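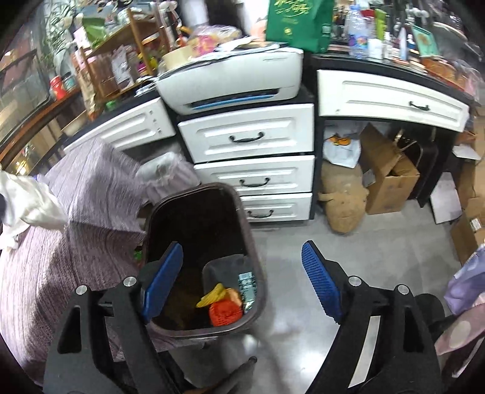 By the home editor, Notis Household Pages
Updated 13th March

Keeping a bedroom that is also an office

A lot of bedrooms have a desk in them now, and a printer, and a trash bin that gets used for everything from candy wrappers to envelopes. The room fills up faster than a plain bedroom does. These tips are for that kind of room, with a bed on one side, white drawers and a dark desktop along the back, and not much floor between them.

The trash bin

Use a bin with a smaller bucket inside it. The inner bucket lifts out, so you carry only that to the kitchen and the big bin stays where it is. Wrappers and foil packets weigh almost nothing but take up a lot of room. Fold them flat or push one inside another before you drop them in.

Empty the bucket when it is two-thirds full. Past that, light things slide over the side and end up between the bucket and the outer wall, where they stay until somebody tips the whole thing out. Once a month, take the bucket out and look at the space around it. Dust and crumbs settle there. Knock the bin out over newspaper outdoors, wipe it with warm water and dish soap, and let it dry upside down.

An open-topped bin is fine for dry trash. Apple cores, tea bags and yogurt cups should go to the kitchen.

Keep the bin at least a hand's width from the bed. Bedspreads that reach toward the floor will drag across the rim, and a light-colored stripe shows every mark.

Spare plastic bags

Plastic bags get tucked beside cabinets and forgotten. Pick one place for them. The bottom drawer works, or a hook inside a cabinet door. Fold each bag lengthwise twice and tie it in a loose knot. Throw out any with holes. I used to keep every bag that came into the house, and when I cleared them out in October I filled a 16-gallon sack with them. Now I keep what fits in one shoebox.

Paper on top of the printer

The lid of a printer is flat and at a handy height, so paper lands there. The trouble comes when you want to scan something and have to move the whole stack to the bed first.

Put a tray next to the printer, or on the wall above it. Ours is a plain Ullier letter tray, 18 inches wide, which was wider than needed. Anything that comes in goes in the tray. When the tray is full, sort it before you print anything else. Bills and letters that need an answer go on the desk, things to keep go in a folder, the rest gets torn up and thrown out.

Wipe the lid with a dry cloth. Do not spray cleaner on a printer. If the paper slot is dusty, use a soft paintbrush.

Three drawers

With a three-drawer unit, heavy things go at the bottom. That means printer paper, full folders, the hole punch. The middle drawer takes envelopes, cables and spare ink. Leave the top one for what you reach for daily, such as scissors, pens, stamps and tape.

Tape is worth a note of its own. A roll of beige packing tape left out collects dust and hair along its sticky sides and then tears badly. Fold the loose end over by half an inch before you put it away. You will find it again and you won't need to pick at it with a fingernail.

Curved handles loosen with use. Tighten them from inside the drawer with a hand screwdriver. A quarter turn is normally enough. If the hole has worn, a sliver of toothpick and a drop of wood glue will hold it.

The black desktop

Dark tops show dust within a day. A barely damp microfiber cloth, then a dry one. Oil polish leaves streaks on a dark surface, so skip it.

Bottles and jars tend to creep along the back wall. Stand them in a shallow box, so the whole lot lifts out in one go when you clean. The Uketti ones are good and so is a baking pan. Water bottles should sit away from the printer and anything with a plug. Gift bags can be folded flat and stored in a drawer with tissue inside. Leave one framed card or picture out if you like, and put the others on the wall.

The bed side

Shake out the bedspread before you vacuum, not after. Loose cloths left along the edge go in the wash or back on the shelf.

Next month: closet shelves, and what to do with the Inskip boxes several readers asked about.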